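From: Everett Greenberg
To: Skolleck users list
Date: August 8, 2023
Subject: Re: Dropped items and the 3.16 grip update

> We have looked at the reports of dropped cutlery and are confident they
> come from worn finger pads. Please fit new pads and run the grip check
> again. Since the update we have seen no slips on our own bench in 1000
> cycles, so we do not plan to roll anything back before October.
>
> Skolleck support

I'd like to believe this, but I can't square it with what we get in the Hesach kitchen. I fitted new pads before the last round of sessions. The slips carried on at the same rate and on the same items.

A thousand cycles of what, please? If it is the steel test bar that ships with the kit, it says very little. The bar has flat sides and the same thickness all the way along. A glazed spoon handle has neither. We do the utensil job on a quilt these days, after the second spoon went on a hard floor, and I would ask anyone repeating this to do the same. With the white ceramic spoon held upright, bowl at the top, between the blue pads, you get a hold that looks perfectly good to the eye and reads as good in the log too. That reading is my complaint.
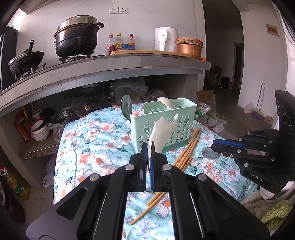
What the log shows

Out of 46 spoon lifts we had 16 drops. In all but 3 of those the grip flag stayed at "held" after the spoon had gone. So the software believed it still had a spoon and the session carried on as if nothing had happened. Worn pads might explain a slip. I don't see how they explain a flag that doesn't change when the fingers have nothing between them.

The wooden chopsticks gave us no trouble at all, before or after the update. Make of that what you like – my guess is that the new force limit is set too low for anything glazed and the flag is now read from the commanded force, where it used to come from the measured one. It is a guess. The release notes have one line on grip and it says "improved".

What I'd ask for

1. The list of objects used in the bench test, with surface finish.

2. A plain answer on where the "held" flag gets its value.

3. The old version put back on the download page. Quintanilla have kept a copy and tell me their drops stopped when they went back to it, but they changed their pads in the same week, so I wouldn't lean on that too hard.

Until then we have stopped using anything breakable, and no knives go near it either. If you are on the Skustley build, check your flag before you trust it: let it close on a spoon, pull the spoon out by hand from the handle end, and watch whether the log notices. Ours didn't.

Logs available to anyone who wants them, off list please, they're large.

Everett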